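핸드헬드 그리퍼 Clurkell 사용 평가: 침구 위 의류 취급 작업에서 확인된 파지 해제 결함

작성: Velimir Radonjić, Jhair Cáceres
검토: Myrtle Ferreira
2024년 2월 29일

1. 평가 개요

본 평가는 Drarer사가 공급하는 핸드헬드 그리퍼 Clurkell을 대상으로 한다. 본 기관은 의류 정리 동작의 시연 자료를 수집하기 위하여 해당 제품을 도입하였으며, 도입 후 12일간 침대 위에서 천을 집고, 펴고, 접는 작업에 사용하였다. 제품의 전반적 성능을 다루되, 사용 기간 중 발생한 파지 해제 결함과 그에 따른 안전상의 문제를 중점적으로 기술한다.

비교 대상으로는 기존에 운용하던 Besten사의 동급 제품을 두었다. 두 제품 모두 동일한 작업자가 동일한 절차에 따라 사용하였고, 펌웨어는 출고 상태를 유지하였다.

2. 작업 조건

작업면은 시트를 씌운 매트리스이며, 대상물은 파란색 천류이다. 작업자는 양손에 그리퍼를 하나씩 들고 천의 양 끝을 잡아 가로로 편 뒤 접기 동작으로 넘어간다. 매트리스와 같은 부드러운 면에서는 손가락부가 시트를 함께 집을 우려가 있으므로, 접근 각도를 낮게 유지하도록 교육하였다.
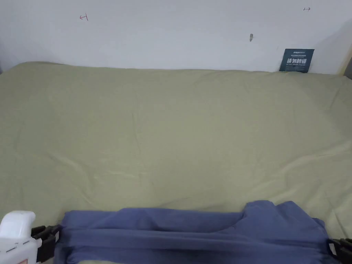
그림 1. 천의 양 끝을 잡은 상태. 벽 쪽에 "请勿触碰"(만지지 마시오) 표지가 세워져 있다.

3. 긍정적 평가 사항

조작감은 우수하다. 방아쇠의 작동 거리가 짧고 반발력이 일정하여 장시간 사용 시 손목의 부담이 Besten 제품보다 적었다. 얇은 천의 가장자리를 집는 동작에서도 재시도가 드물었으며, 작업자 Maribel Bermúdez는 평가서에 "처음 사용하는 인원도 별도의 연습 없이 작업에 투입할 수 있는 수준"이라고 기재하였다.

손가락부의 교체 또한 간편하다. 동봉된 공구만으로 분리가 가능하고, 조립 순서를 잘못 적용할 여지가 적다. 다만 한국어 설명서의 체결 토크 항목이 누락되어 있어 영문판을 별도로 참조하여야 하였다.

4. 결함의 내용

사용 기간 중 총 13건의 비의도적 파지 해제가 기록되었다. 작업자가 방아쇠를 당긴 상태를 유지하고 있음에도 손가락부가 순간적으로 벌어지는 현상이며, 천에 장력이 걸린 상태에서만 나타났다. 이 중 3건에서는 해제 직후 손가락부가 다시 급격히 닫혔다. 한 건은 작업자가 흘러내린 천을 다른 손으로 받치려던 순간에 발생하여 검지 끝에 경미한 눌림 부상이 있었다. 부상자는 현장에서 처치를 받았으며 추가 치료는 필요하지 않았다.

해제가 일어난 시점의 기록을 확인한 결과, 손가락부의 개폐 값은 해제 이후에도 닫힘으로 표시되어 있었다. 시연 자료의 관점에서 이는 중대한 문제이다. 천을 놓친 구간이 정상 파지 구간으로 저장되므로, 영상을 일일이 대조하지 않는 한 오류를 걸러낼 수 없다. 본 기관은 해당 기간의 수집분 전체를 재검수 대상으로 분류하였다.
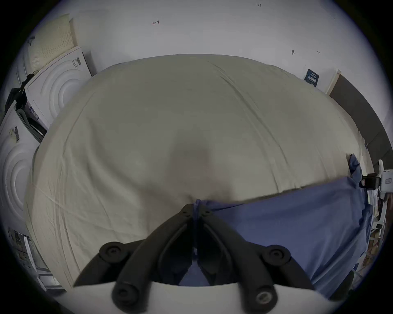 원인 조사는 Ríos 정비실에 의뢰하였다. 담당자 Maribel Giraldo의 분해 점검 보고에 따르면, 방아쇠와 링크를 연결하는 내부 래치의 접촉면이 마모되어 횡방향 하중에서 걸림이 풀리는 것으로 판단된다. 연속 사용 40분을 넘긴 뒤 발생 빈도가 높아진 점도 이 판단과 부합한다. 개폐 값이 갱신되지 않은 이유는 센서가 손가락부가 아닌 방아쇠 측에 설치되어 있기 때문이다. 같은 조건에서 Besten 제품에는 유사한 현상이 관찰되지 않았다.

5. 공급사의 대응

Drarer사에는 점검 보고서와 해당 구간의 기록을 함께 송부하였다. 공급사는 래치 부품의 결함 가능성을 인정하고 개선 부품을 4월 중 무상으로 제공하겠다고 회신하였다. 센서 위치의 변경에 관해서는 차기 모델에서 검토하겠다는 답변에 그쳤으며, 기존 구매자를 위한 소프트웨어 보완 계획은 제시되지 않았다.

6. 임시 운용 지침

개선 부품이 장착될 때까지 다음 사항을 적용한다.

천에 장력을 가하는 작업은 Besten 제품으로 수행한다.
Clurkell의 연속 사용은 40분을 초과하지 않는다.
천이 미끄러지거나 떨어지는 경우 손으로 받치지 않으며, 방아쇠를 완전히 놓은 뒤 다시 집는다.
비의도적 해제가 발생한 수집분은 즉시 표시하고 저장 목록에서 분리한다.

7. 종합 의견

조작감과 정비 편의성은 동급 제품 가운데 상위에 속하나, 현 상태의 Clurkell을 장력이 수반되는 의류 작업용으로 권고하기는 어렵다. 가벼운 물체를 집어 옮기는 용도로 한정한다면 조건부 사용이 가능하다. 개선 부품 장착 후 동일한 절차로 재평가를 실시하며, 추가 구매 여부는 그 결과가 나올 때까지 보류한다.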